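Skorkora Opens Tabletop Gaming Hall and Lending Library in Downtown Flarnley

Posted in News, Press Releases

FLARNLEY, Sunday, May 28, 2023 - Skorkora, the board game publisher and retailer, has opened a public gaming hall and lending library on Lynch Street in downtown Flarnley. The hall takes up the ground floor and mezzanine of the former Jendico furniture showroom, which had been vacant since the store moved to its current site near the highway.

The hall has 31 playing tables and a lending collection of 559 games. Visitors can play anything in the collection on site for the price of a day pass. Members can also take games home.

"People in this town have been playing in church basements and the back of the diner for years," said Ansel Yazzie, who founded Skorkora and still runs its Flarnley office. "They wanted longer tables, better light and somewhere to park. We had a lease coming up on our old store, so we moved the store too."

The retail store, previously on Depot Avenue, now operates from the front of the hall. Gift cards and store credit from the Depot Avenue location are still good. Customers who placed orders there before the move can pick them up at the new counter.

Work on the building started in March. Contractors took out the showroom partitions, replaced the lighting and added acoustic panels to the ceiling over the main floor. The old freight elevator was removed and a passenger elevator now serves the mezzanine. The original terrazzo at the Lynch Street entrance was cleaned and kept, along with the brass handrail on the main stairs. The building has 3006 square feet of public space on its two levels.

The mezzanine is set aside for quieter games and for groups that book ahead. It has two enclosed rooms with doors, suited to role-playing groups and to players who need less noise. Both rooms can be reserved online up to a month in advance. The main floor is first come, first served except during tournaments and league nights.

Zanele Mathebula, who managed the collection at the old store, has been named head of the lending library. She spent the winter sorting donated games, checking them for missing pieces and writing a one-page rules summary for each title.

"A lot of rulebooks are written for people who already know the game," Mathebula said. "If you have two kids with you and an hour before dinner, you need to know how to set it up and whose turn it is. The rest you can look up as you go."

The collection is shelved by playing time, with the shortest games closest to the door. A label on each box lists the number of players, a suggested age and whether the game needs much reading. Older editions and out-of-print titles are kept behind the desk and can be requested for use in the hall. They do not go out on loan.

Table mats, card holders, dice trays and score pads are free to borrow at the desk. Players are welcome to bring their own games and accessories.

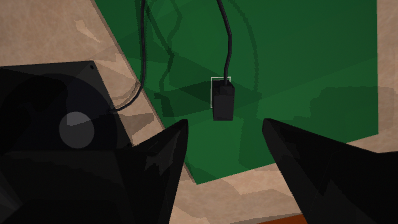 Do I need to be a member to play?

A day pass covers all play in the hall, and membership is only required to take games home.

Members may borrow up to two games at a time for two weeks. Loans can be renewed once if no other member has asked for the title. Returned games are checked at the desk before they go back on the shelf. Borrowers are asked to report lost pieces so that replacements can be ordered. There is no charge for a single lost piece where a spare is available. If a game cannot be made playable again, the member is charged the cost of replacing it or may bring in a copy in the same or better condition.

League nights for strategy games, card games and miniatures begin this summer. Each league runs for eight weeks and is open to beginners. A staff member will be present on the first night of each league to teach the rules. Sign-up sheets are at the front desk, and the full schedule will be posted on the Skorkora website once table assignments are settled.

The hall will also host a monthly test night for local designers. Anyone working on an unpublished game may bring a prototype and ask visitors to try it. Skorkora does not claim any rights in games shown at these sessions, and designers keep all of their notes and materials. Yazzie said the company's own first title was played dozens of times at a kitchen table before anyone outside his family saw it, and it changed a good deal once strangers got hold of it.

Schools, senior centers and after-school programs in Flarnley may apply for a group membership at a reduced rate. Group members can borrow a larger number of games for a full semester and may ask for help choosing them. Mathebula is taking requests by phone and at the library desk, and asks teachers to allow a week for her to put a set together.

Food from the hall's counter may be eaten at any table. The menu is sandwiches, soup, coffee and soft drinks, and drinks are served with lids. Outside food is allowed in the two mezzanine rooms when they have been reserved. No alcohol is sold.

The Lynch Street entrance is step-free, and there is a second step-free entrance from the parking lot behind the building. Ten of the tables on the main floor are adjustable in height. A selection of games with large print or tactile pieces is kept on a low shelf beside the front desk. Parking in the rear lot is free for visitors during opening hours.

Children under 12 must be accompanied by an adult. Day passes, memberships and room reservations are available at the hall or through the Skorkora website.

About Skorkora

Skorkora publishes and sells board and card games from its office in Flarnley. The company also repairs and resells used games through its retail store.

Media contact
Ansel Yazzie, Skorkora
Lynch Street, Flarnley
Interviews and tours of the hall can be arranged through the front desk.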